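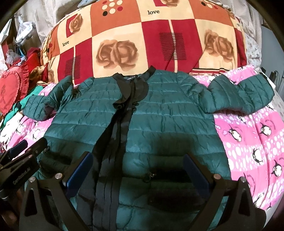
Week 5 notes: teaching by showing

Okay, so last week we drove the arm from across the room with the leader handles, and I think most of you came away with sore wrists and a new respect for anyone who does it all day. This week we drop the arm completely and carry the gripper around ourselves. I love this part of the course, so forgive me if the notes run long!

First, some words, so that we all mean the same thing in lab.

- **Teleoperation**: you move a controller, the robot copies you, and we record what the robot did. The robot has to be there and switched on.
- **Kinesthetic teaching**: you grab the arm and push it through the task. Great for a peg in a hole, miserable for cloth (your body keeps getting between the camera and the work).
- **Hand-held demonstration**: you hold a gripper with a camera on it and do the job. The camera sees the jaws and whatever is near them, and we work out the path of your hand later.

The thing I want you to chew on is what each one leaves out. With teleoperation you get motions the arm can do, because the arm just did them. With a hand-held tool you get quick, natural motions and a pile of different homes and tables to work in, but you can easily do something no arm of ours could follow. People twist the wrist way past the joint limit and never notice. I do it too.

## Why a jacket

I used to start this unit with blocks. Blocks are fine, but you put one down and it's still a block, and the whole class got bored and so did I. A quilted jacket changes shape every time you touch it. The filling springs back, the sleeves go where they like, and a ribbon or a long tie at the neck will slide across the exact spot you were planning to pinch.

There is no tidy list of states for that. What you can do is name the moves, and in this class we use the Stosach labels from the reader:

| Label | Start | End |
|---|---|---|
| reach | jaws leave the last contact | first touch on cloth |
| press | first touch | jaws begin to close |
| pinch | jaws begin to close | cloth held |
| carry | cloth held | cloth lands |
| release | jaws begin to open | jaws clear of cloth |

Please don't invent your own labels. Last term one group had "grab," "grabbing" and "grab 2" in the same file and I spent an evening sorting it out.
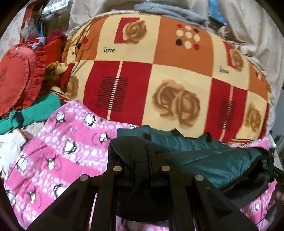

Press is the label people skip, and I get it, it feels like nothing is going on. But with a soft layer on a soft bed you have to sink the jaws in a little before they close, or they just skate over the top and you come up with air. How deep? Depends on the mattress, the filling and what's underneath. That is exactly the kind of thing we can't write down as a number and would like the robot to pick up from us.

If there are two layers under the jaws, say which one you meant to take. Put it in the notes column. The learner will never read it, but whoever checks your labels will.

## What the camera gets to see

The lens is very wide, so the edges bend and the corners go dark. That's normal, leave it alone. The wide view pays for itself when you're close in, since the printed bedding behind the garment gives the tracker plenty to hold on to. Big squares, flowers, dots, lettering, all of it helps. A plain white sheet is much harder. So no, you don't need to clear the room before you start, and I would much prefer that you didn't.

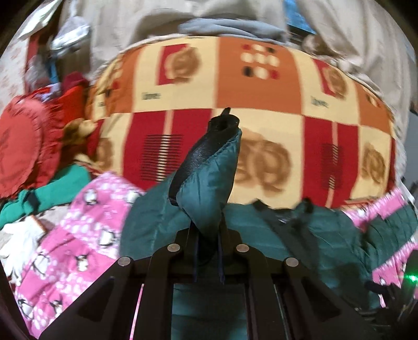

*Pinch and lift: a fold of the teal garment held between the jaws.*

Now, a lift like that tells us the jaws have cloth between them. It doesn't tell us how many layers, or how hard they're squeezing. We only log jaw opening, so a thick fold gripped gently and a thin one gripped hard can look different in the log for reasons that have nothing to do with force. Keep that in mind when you get to question time with your lab partner and one of you says "the grip was strong." Says who?

Also watch for the jaws hiding the cloth. Once you've closed on a fold, the bit you care about most is tucked between two black plates. A second view helps, and the Arevero rig in the lab has one, but I want you to do the first set with a single view so you feel the problem.

## Speed

Slow down. Slower than that! A fast swing smears the background, and once the pattern turns to streaks the tracker starts guessing. The blur is worst on whatever is closest to the lens as you turn.

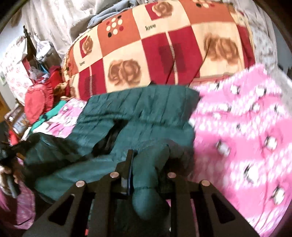
**Munasinghe**
Lecturer, Robot Learning Lab, Unusden

Back to the lab itself. You have 247 clips in the shared folder and you are absolutely not expected to watch them all. Each pair takes 5, labels them separately, then sits down and compares. Where your cut points disagree, don't average them. Talk it through, pick one, and write down what decided it. I learn more from those notes than from the labels.

Then record 3 clips of your own with the hand-held gripper:

1. Take one sleeve and lay it across the body of the jacket.
2. Same move, with the jacket turned to face another way.
3. Same move again, starting from a bunched-up jacket.

Keep the other hand out of the work. It's fine if it wanders into view at the side, but if it straightens a sleeve for you, that clip is a two-handed demonstration and we can't use it for this exercise. And if you fumble, carry on and fix it with the gripper. A missed pinch followed by a good one is worth keeping, so mark it with an "R" for retry.

Bring your label files and your disagreement notes to the January session. Room opens at 2, chargers are in the drawer under the Arevero rig, and please put the grippers back with the jaws open.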